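Kirnel Project Report: Teaching a Two-Arm Robot to Sweep

3. Task and Method

The task was to sweep small debris into a dustpan and empty it into a lined bin. Each demonstration was given by remote control, one operator guiding both arms. The team recorded 31 demonstrations. 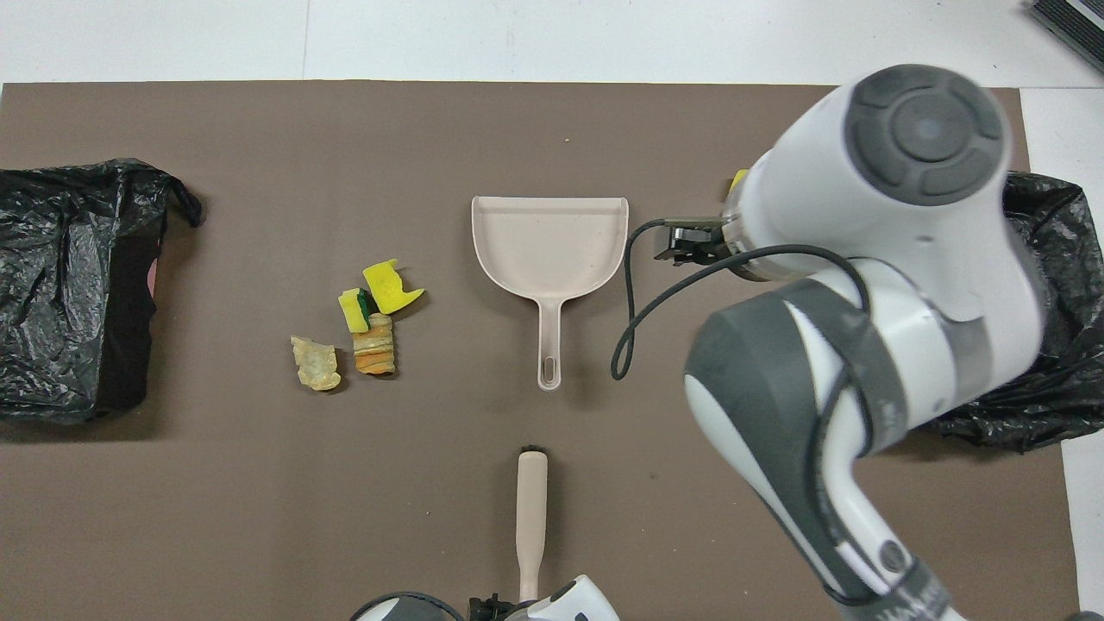
4. Results

Of the 31 demonstrations, 19 were kept for training. Most of the others were rejected at the emptying stage – the angle of the dustpan over the bin proved hard to judge remotely. 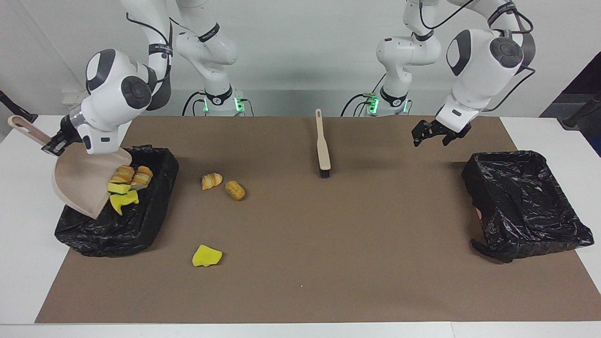 Operators were therefore given 5 practice runs before recording began again under the Drurner protocol.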